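7/3/18

I'd been promised a proper cup of tea and twenty questions' worth of patience, and I got both. The woman who looks after the shared kitchen at Likside (she'd rather not be named, she says she gets stopped in the corridor enough as it is) has been running it for 2 years now, on top of her normal job on the front desk. I wanted to hear how you keep a kitchen going when 40 people use it and hardly any of them think of it as theirs. I also wanted to be nosy about the sink, which I'd heard was a sore point.

"Everybody thinks it's going to be about the fridge," she said, before I'd even got my notebook open. "The fridge is fine! People are quite respectful of a fridge. It's what happens between the table and the sink that gets me."

## How she ended up with it

She didn't apply for it, of course. The firm that had the building before, Gistau, used to pay for a cleaner to come in at lunch and again at the end of the day, and when they moved out to Anthorpe the lunchtime visit went with them. For a few weeks everyone carried on leaving their mugs by the sink as though they'd be spirited away. Then they weren't, and she got fed up with walking past them.

"I did one load. One! I only wanted a clean mug for myself. And somebody saw me do it and said, oh, are you doing the kitchen now? And that was that, really."

I asked whether she minded. She had a think and topped up my tea.

"Some days I do. When it's all put away and the counter's wiped down I quite like it, it's a nice bright room and you get the light coming in across the floor. But I've had mornings when I've come in and turned straight round and gone back to my desk."

## The carpet, which we have to talk about

There's carpet right up to the cupboards. Grey, stripy, the same stuff as in the offices. I've never been keen on carpet near a sink and I said so, and she laughed at me for a good while.

"You'd be the first person ever to like it. They told us it was because the kitchen was only meant to be a tea point, a kettle and a tap and that's your lot. Then it grew." She has rules about it now. Drips get blotted and never rubbed, anything with tomato in it gets eaten at a table, and you don't walk across with a plate tipped towards you. "That last one sounds fussy, but you watch how people carry a plate when they've finished. They're looking at their phone and the fork's sliding."

I've been watching since, and she's right, and I'm one of them.

## Two basins and a long argument

The double sink was the bit I'd come for. It was put in during the refit, and the bill for the sink, the tap and the fitting came to 1,325 pounds, a figure she can recite because she was the one who had to get it signed off. Bustamante, the fitters, wanted to give them a single big basin. She held out for two.

"With one basin, the first dirty pan in it wins. That's the whole kitchen gone until somebody moves it. If you've got 2 you've always got somewhere to rinse."

So the left one is meant to be kept clear and the right one has the draining rack sitting down inside it, a dark grey slatted thing. Having it in the basin and off the counter was her idea as well. The old one lived on the worktop and people treated it as a cupboard — you'd find the same bowl in it from one month to the next.

"Now it's in the way a bit, and that's good. I want it in the way. You can't ignore it, so you dry your bits and put them back."

Does that work, I asked?

"More than it did," she said, and that was all I was getting.

## Where it all goes wrong

It's the drawer. It pulls out of the front of the counter just to the right of the sink, so you'd think it couldn't be easier: scrape, rinse, turn slightly, in. There's a wire rack with curved prongs and it's pretty obvious where a plate stands up. And yet.

"They miss out the scraping," she said. "They'll go to all the trouble of standing the plate up nicely, and there's still a bit of their lunch stuck in the middle. Why not knock it in the bin? It's one second."

And then there are the paper cups. I honestly thought she was pulling my leg about these. She buys decent mugs, she's put up a shelf for them, and people still come in with a paper cup and put it in the rack with the crockery when they've finished.

"I think it's just their hands. They've got a cup, there's a rack, in it goes. I don't believe they've decided anything." She's tried a sign. She's tried a sign with a drawing on it, which somebody improved with a biro in a way I'm not going to repeat. In April she's going to try moving the bin closer, and if that doesn't do it she says she'll take up gardening.

I asked if I could have a look in the drawer for myself and she waved me over to it with the tea towel. One dotty plate, upright, with a crumb on it near the middle. One tan paper cup, on its side in the prongs.

"There you are," she said. "I couldn't have arranged that better if I'd tried."

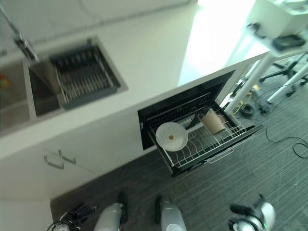

## Her list, if you've got a kitchen like this one

I made her give me something useful before I left, and she dictated these while I finished my tea:

- Scrape first, over the bin and well away from the carpet.
- Plates standing up, all facing the same way.
- If it's paper it doesn't go in the rack.
- Leave the left basin clear.
- Push the drawer shut when you've finished with it, especially if somebody's walking behind you.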